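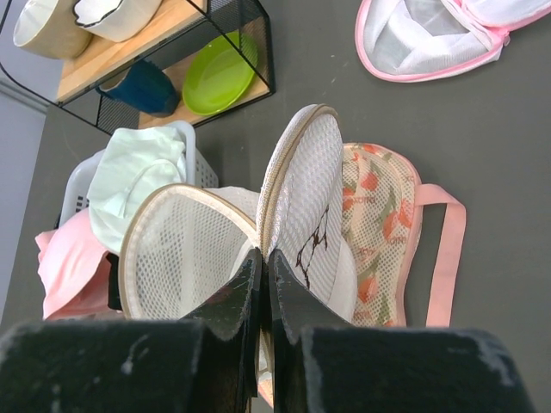
Chapter 4
Talking in Rooms: How Negotiations Between States Begin

Most negotiations between states spend their first weeks on the question of whether they are negotiations. The parties may prefer to call them contacts, consultations, an exchange of views, or (a favorite of foreign ministries with something to hide) technical discussions. A student who comes to this subject expecting treaties and handshakes will find a great deal of correspondence about the name of the meeting. The reason is practical. To negotiate with someone is to admit that they exist, that they have something you want, and that you might pay for it, and governments would like to make these admissions one at a time. A negotiating text at this stage is a little like a white mesh laundry bag: it has a shape, a zipper round the rim, and a great many holes, and it can lie wide open in two halves while both sides insist that it is one bag. Much of this chapter concerns the zipper.

We will follow a single case through the chapter, the dispute between Brekau and Seletti over the waters of the Paju. The Paju is a modest river. It rises in the hills of Brekau, wanders south without much enthusiasm, and crosses into Seletti at a point both governments have marked on their maps, in different places. For most of its history the disagreement did no harm. Then Brekau announced a dam, Seletti recalled its ambassador, and the river became, in the language of both parliaments, sacred.

The first contact after the recall took place in August, in the border town of Flistar, between two officials of middling rank. Mārtiņš Toom represented Brekau's water ministry. Hiwot Abera had been sent by the foreign ministry of Seletti, with instructions to listen and to agree to nothing, including lunch. Their opening session was devoted to the agenda. Toom wished to discuss "the use of the river." Abera could discuss only "the shared use of the river," her government holding that a river with one user is a pond. They met again at four in the afternoon and settled on "matters relating to the river," a phrase that committed both countries to the view that there was a river.

It is easy to laugh at this, and the authors of this book have done so for years. But look at what the adjective was carrying. If Toom had accepted "shared," Seletti could have claimed that Brekau had given up the main point before the talks opened, and Toom would have gone home to a short career. If Abera had dropped it without a fight, her minister would have heard about it in parliament. The dull phrase let both of them stay in the room.

4.1 Three things the parties bring with them

Every delegation arrives with a position, an interest, and an audience. The position is what it says it wants. Brekau's position was that it would build the dam as designed, holding back 2206 units of water by the treaty's own measure, and that the number was not open to discussion. (The unit was defined in an annex. The annex was also in dispute.) Seletti's position was that the dam should hold back nothing, which would have made it a wall.

The interest is what the delegation would settle for if the door were closed and the minutes were lost. Brekau wanted electricity in winter. Seletti wanted water in early summer, when its farmers plant. You will notice that these wishes are for different seasons. The delegations noticed too, and fairly early, but neither could say so first without appearing to have a compromise in mind.

The audience is everyone outside the room. During the Flistar contacts roughly 1000 people gathered on the Seletti side of the bridge to demand that their government stand firm. It had not yet been asked to do anything else. Abera later put the crowd to good use, pointing out of the window whenever Toom pressed her for a concession. Toom had no crowd, and is said to have envied her.

4.2 Why public anger is often scheduled

Between rounds, both capitals issued statements. Seletti called the dam reckless; Brekau found this tone unhelpful and regretted it at length. Newspapers in each country reported that the talks were near collapse, while the two officials were by then exchanging drafts twice a day.

Statements of this kind should be read with some care. A harsh statement may mean that talks are failing. It may equally mean that a concession is coming and the government would like to be seen shouting before it is seen giving way. The best clue is usually the travel plans. A delegation that denounces the other side and keeps its hotel rooms is still negotiating.

The next section takes up the Flistar draft itself, beginning with the preamble, which took longer to write than the dam took to design.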